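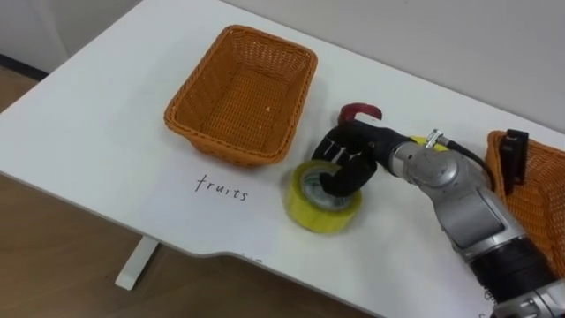 Tape pick, head camera. Hand in the core of the roll, "fruits" basket behind it.

Re: [stokitz-users] Hand won't let go after a core grasp

Ilango Pillai wrote:
> We are running the sorting task on the Parnden table and have a release
> problem with tape rolls. The fingers go into the core and hook it from
> the inside, which works well. At the place position the hand reports
> open, the arm starts its retreat, and the roll comes along with it.
> It happened 8 times in 275 picks. Last time the roll dropped off late
> and went over the edge of the table. Is this a calibration problem or
> is it something in the release routine?
> We are on the Mercado branch, controller defaults.

Ilango,

It's the release routine. We had the same fault at Himeo in March and spent too long recalibrating before we looked at the logs.

The default release commands the fingers open and marks the grasp as released once the motor current drops below the threshold. That is fine when the fingers close around the outside of something. With a core grasp, opening pushes the fingertips against the cardboard. If they are still curled at that point, the current dips for a moment as the fingers change direction, the check passes, and the retreat starts with the tips still under the edge of the core.

Two changes fixed it for us:

1. Don't use the current check for any grasp tagged "internal". Wait for the joint positions to reach the release pose, with a timeout. If it times out, stop the arm and raise a fault. Do not let it retry, because the retry lifts first.

2. Back out along the axis of the core for the first 17 mm before any sideways motion. The default retreat goes up and back together, and that is what drags the roll.

I would not raise the open force. We tried that and it tore the inside of a core, and the hand then jammed in the torn cardboard. Someone reached in to pull it free while the arm was still enabled. No injury, but we wrote it up, and the rule here now is e-stop first for anything stuck on the hand. Please do the same on your side if you don't already — a hand that says it is open is easy to trust.

Also check the cable loop at the wrist. Ours was short enough to pull at the end of the retreat, which made the late drops worse. It didn't cause the fault.

Can you send the joint log from one of the 8? I'd like to see whether the dip has the same shape as ours. Include the 2 seconds before the open command if you still have them.

The patch for item 1 is against the Stokitz main branch and I have not tried it on Mercado. Run it at low speed first.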